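Moisture Uptake in Reused Corrugated Boxes Stored at Room Humidity

Project report, Packaging and Materials module
Submitted 07/08/2023

1. Background

Corrugated board loses stiffness as it takes up water from the air. The effect on new board is well documented in the course text. Less attention is given to boxes that have already been folded, filled, emptied and stored again, as happens in small shops and workshops where the same carton may be used many times before it is recycled. The aim of this project was to compare the moisture uptake of new and reused single-wall boxes and to see whether the difference has any effect on edge crush strength.

2. Materials

Two groups of boxes were tested. The new boxes were bought flat from Cidosix and kept wrapped until the start of the test. The reused boxes came from the Ernora grocery depot, where they had been used for fruit. All were single-wall board with a C flute. Boxes with visible stains, torn flaps or labels larger than a hand were rejected, as labels and adhesive change the rate at which the face paper takes up water.

After sorting, 119 coupons were cut from the flat side panels, away from creases and hand holes. Each coupon was marked in pencil with its group and flute direction. Ink was avoided.

3. Method

3.1 Drying
Coupons were dried at 105 degrees Celsius until two readings in a row agreed. They were then moved to a desiccator and weighed as soon as they had cooled.

3.2 Exposure
The dried coupons were placed on wire racks in the Lyimo storage room. The room has no humidity control, which was the reason for choosing it. A logger recorded temperature and relative humidity throughout. The exposure ran for 189 hours, starting in February. The logger produced 1,892 readings in all.

3.3 Weighing
Coupons were weighed in the same order each time. The balance was zeroed between coupons. Moisture content was calculated as the gain in mass divided by the dry mass.

3.4 Edge crush
At the end of exposure, 10 coupons from each group were trimmed and crushed with the flutes vertical. Coupons that buckled in the middle were recorded as invalid and replaced from the same group.

4. Results

Both groups gained mass quickly on the first day and slowly after that. The reused group gained faster at the start and leveled off at a slightly higher moisture content. The spread within the reused group was much wider. Three reused coupons behaved almost exactly like new board, and these came from the same box.

Edge crush strength was lower for the reused coupons. When strength was plotted against moisture content, the two groups did not fall on one line, so moisture alone does not explain the loss. Small crushed areas in the fluting, left over from earlier loading, are the more likely cause. These were seen under a hand lens on several coupons after the test, but they were not measured beforehand.

5. Sources of error

The room humidity rose twice during exposure when the outer door was left open. The logger shows both events clearly. The coupons were all exposed together, so the comparison between groups is still usable, but the final moisture values should not be read as equilibrium values.

Cut edges expose the fluting directly. A whole box has far less open edge for its area, and would take up water more slowly than the coupons did.

The history of the reused boxes is known only in general terms. The depot does not record how many trips a box has made.

6. Linings and inserts

Liners were left out of the test. Paper or foam placed inside a box covers part of the inner face and may slow uptake on that side. A follow-up test on lined boxes would need whole boxes and a larger balance.
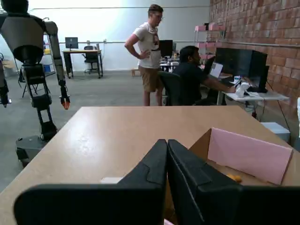

Open boxes with inserts: pink foam in the first, brown paper under a banana and a pear in the second.

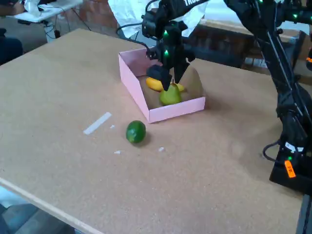
7. Further work

The first change would be to grade the reused boxes by wear before cutting, using a thickness gauge on each panel. Crushed fluting shows up as a loss of thickness, and this would allow the strength results to be separated into a moisture part and a damage part.

The second would be a controlled chamber. The Gullora chamber in the materials lab was booked for the whole of the project period. A shorter test at two fixed humidity levels would be enough to check the shape of the uptake curves in section 4.

8. Data

Logger files, coupon masses and crush readings are stored in the module folder. Invalid crush tests are kept in the same sheet and marked with an X in the last column.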